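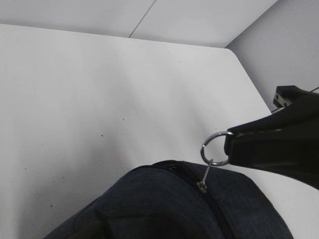 The zipper pull, with its silver ring and black strap, on the top of a navy bag.

For most of my working life I bought lunch, and I bought it badly, standing in line in Karside with a soggy sandwich in one hand and my phone in the other. Then one April a friend talked me into packing my own, and I discovered that the part I cared about (far more than the recipes, I'm afraid) was the bag.

A good lunch bag has to put up with a lot. It gets shoved under desks, sat on in trains, and left on the counter until 3 in the afternoon with half a yogurt in it. I've grown fond of dark blue cloth with a bit of fleck in the weave, the kind that looks at home beside a backpack and forgives a splash of soup. 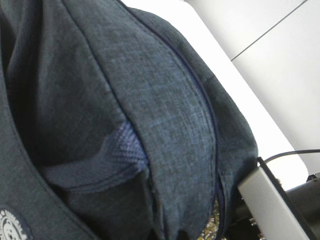
Hatice Eren keeps her lunch out of her backpack altogether, and told me that one leaking jar of lentils on the way to Nunoswood had settled the matter for good. I see her point! A separate bag stays upright in your hand, and you can wipe it out at the sink without emptying your whole life onto the floor first.

Shape matters too, and I'd take something soft and a little boxy over anything stiff. It gives when you squeeze it onto a crowded refrigerator shelf, and a long zipper across the top lets you get a whole hand in.

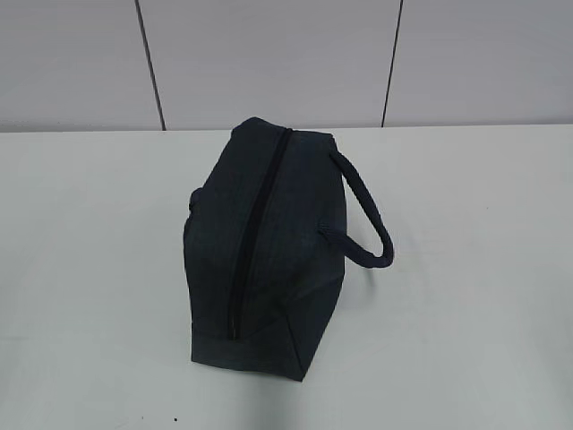
Zipped up on a pale tabletop, with its rounded handle lying out to one side.

As for packing, I put the flat container in first, cold from the fridge, then whatever is light or easily bruised on top. Fruit goes in last and comes out first, usually well before noon. And when you get home, please leave the bag open overnight, lining and all, so it's fresh for the morning.
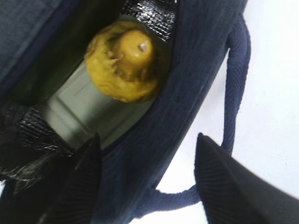 Yellow fruit on a light gray container, inside a bag with a silvery lining.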